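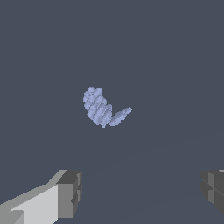 The grasping task on screen at the Grostgate open evening: one lumpy item, two fingers, no table to speak of.

I had been promised robots. What I got, for the first ten minutes, was a parking dispute and a sausage in bread, both handled with great professionalism by Year 11 parents. The robots were upstairs.

Grostgate College opens its technology wing to the public twice a year, in May and again in spring, and the evening of 24/10/2022 was the one where the robotics club shows what it has been up to. I went along for our neighbourhood newsletter, armed with a notebook and the technical understanding of a man who has owned the same toaster since uni.

The club meets in a long room over the woodwork shop. You can smell pine and hear somebody else's bandsaw. Telma Domínguez, who teaches physics and has run the club for six years, met us at the door and asked us to please not lean on the whiteboards, which were covered in trigonometry and one quite good drawing of a magpie.

There are two programs going at once. The younger kids build wheeled things that follow a line of black tape around the floor and, at moments of high drama, stop following it. The senior group is working on grasping, and does nearly all of it in simulation. They call their project Dosia. I asked what it stood for and was told it didn't, so I crossed out the space I'd left in my notes.

The idea, as far as I could follow, is this. You give the computer an object and a two-fingered gripper, and the computer has to work out where to put the fingers so that the thing gets picked up and stays picked up. A cube is easy. A mug is moderately easy. The students got bored with mugs in Term 1 and started making their own shapes, which are built up from tiny cubes and have the finish of something left at the back of the freezer. The one on the big monitor was a pale lavender blue, with a tall ribbed lobe leaning one way and a smaller, flatter one poking out the other.

"It's a hard one because of the notch," said Duván Castaño, a Year 12 student with the weary manner of a surgeon. Most of the places you would think to grab it, he said, send it spinning.

My companion, a retired plumber, said it looked like a prawn. A girl at the next desk said it looked like a boxing glove. Duván said it was object 182, and everybody went quiet for a bit.

The full set has 399 shapes in it. Each gets 1000 attempts overnight on a computer the school bought second-hand, and any grasp that holds through a good simulated shaking goes into a list. Visitors were allowed a turn with the keyboard, nudging the fingers about and then pressing the space bar to close them. I had four goes. On the first I missed completely. On the second I got hold of something and it shot off into the grey at a speed I hadn't known was available. The third and fourth I would rather leave to the imagination. A boy of perhaps eight took over from me and had it up in the air inside a minute, and his mother was very nice about it.

There is a physical gripper as well. It lives in a plastic tub and came out after the speeches, bolted to a bench with more clamps than I thought strictly necessary until it moved. The students print the lumpy shapes on the 3D printer in the corner, and the gripper tries to pick them up using the grasps that worked best on the computer. On the night it lifted two out of five. The club seemed pleased with this. Ms Domínguez explained that printed plastic is slipperier than the program believes, and that the next job is to make the program more pessimistic. I said I could lend them my brother-in-law.

The seniors are taking Dosia to the Arancibia Cup, a schools' competition with a grasping category, where teams get a bag of objects they've never seen and half an hour to pick up as many as they can. Last year Grostgate came ninth, which Duván described as "character building" in the voice of somebody quoting an adult. The entry costs about 500 dollars once the freight on the tub is counted, and a fair bit of that came from the sausages.

Speeches were given in the library. The deputy principal thanked everyone, then thanked several of them again. A former student now writing software at Trustero talked about wasting an entire winter on a sign error, and got the biggest laugh of the night from the five people in the room who understood it.

I went back up afterwards for my jacket. The bandsaw had finally stopped, the line followers were in their crate, and Duván was loading the next shape while the plumber, who had pulled up a chair, told him he ought to come at it from underneath.

The club meets after school during term, upstairs in T Block. New members from Year 7 are welcome and don't need any experience. Park on the oval side, and have your discussion about it there.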